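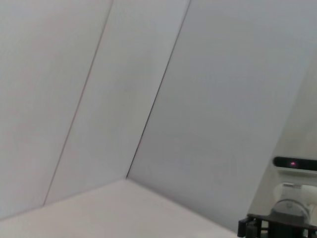 Progress report to the Galisden Fund, 7th July. The Tamidero archive project covers the photo pages of a humour and celebrity gossip magazine, with the aim of cataloguing the spoof paparazzi features and putting a selection on public display. Scanning is ahead of the schedule agreed in December, and rights clearance is behind it. Display planning has started. White panels set side by side show a thin dark line at each joint, so the layout now keeps prints and captions clear of the seams, and the wider prints will each sit within a single panel.

Scanning and catalogue

Of the 499 photo features in the collection, 413 have been scanned and checked. The remainder are mostly fold-outs and centre spreads, which need to be flattened before they go on the scanner. Märta Sundqvist has revised the catalogue fields so that the joke caption and the factual caption are stored separately. Under the old scheme both went into one field, and a search for a performer's name brought up features that only mentioned them as a punchline.

Colour correction is limited to the cover images. Inside pages were printed on cheap stock - the colour cast is part of the original and is being left alone.
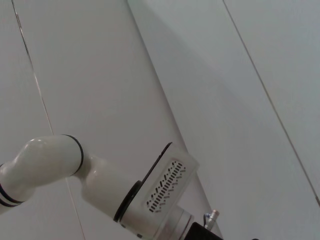
The same rule applies to crop marks and grease pencil on the contact sheets. Đức Ông has scanned these at the higher setting and linked each sheet to the feature it was used for.

Rights clearance

Bianka Szűcs is handling contact with photographers and their estates. Ten have signed the standard licence. Two have asked for changes to the clause on merchandise, and Rønning has been sent the revised wording for legal review. Features showing private individuals, mainly staged engagement and street fashion shoots, are held back until consent is on file.

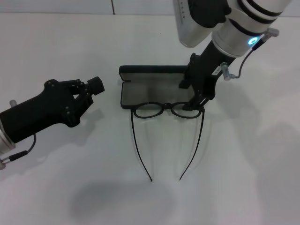 Does the delay in clearance affect the opening of the display? The opening date is unchanged, but the engagement shoots may have to be left out of the first hang and added later.

Budget and next steps

Spending is within the approved amount. The saving on scanner hire has been moved to clearance fees, as agreed with Michalis Vrettos. The next period covers the fold-outs, the caption text and a test of the public search page on the Manum server. Printed proofs of the captions will be sent with the next report.

Bontu Berhe
Project manager

10 shares
2 comments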